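Flokia Film Nights: your questions answered

When do screenings start?
Doors open at 7 pm every Friday and the film starts at half past. We show two short trailers first, so you have a little time if the bus is late.

What sort of films do you show?
All sorts! Heist films always fill the room, and Guilan Yao has put together a cracking run of them for June, starting with Bralterel. If you've only ever seen it on a telly, come – the vault sequence on a big screen is wonderful.
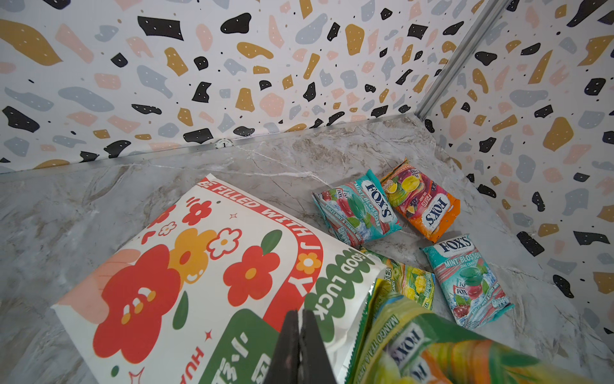

Can I borrow discs as well?
Yes. The lending shelf now holds 1061 titles on DVD and Blu-ray, and members can take 2 at a time for up to 30 days. Please put the disc back in the right case (we still haven't found Eselano, disc one).

Are there subtitles?
Always for films in other languages, and on the first Friday of the month for everything. Tin-yau Wu looks after these, so tell him if the text is too small from where you sit.

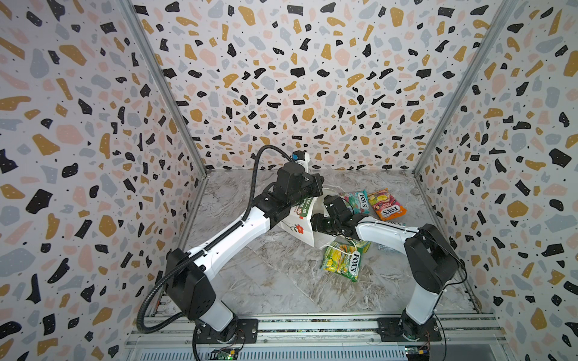
Can I suggest a film?
Please do! Drop a slip in the box by the door or catch Ognjen Dimitriou after the show. We can't always get the rights, but Baert was a member's pick and we had people talking about it in the foyer until they locked up.

Is there an age limit?
We follow the certificate on each film. Under-12s need an adult with them.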